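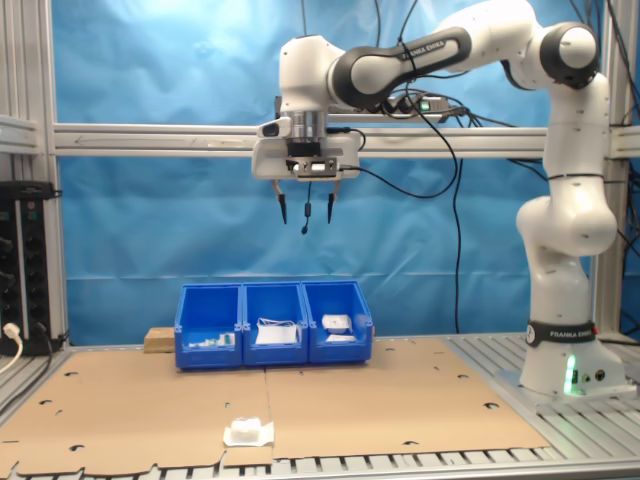 Lab 4 handout — comparing fingertips on the Franka
Hevthorpe, Jan 27, 2020. Ljubica Kadlec / Inna Polishchuk

Two tip sets, same arm, same controller. Black pointed first, then your own pair. Log every try, misses too.

Flat things are the hard part. Pouches slide on cardboard, film side is slippery, paper side grips a bit more. Close slow. Dont squeeze on the thick middle — go for the sealed margin.
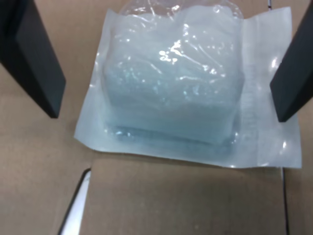

Wrist view is good for the last bit of the approach, useless for picking the next object. Use the wide view for that. Compare both in your writeup, one paragraph is fine.

File names: group, tip set, try nubmer. Questions to Ivan Fedoruk, room 405.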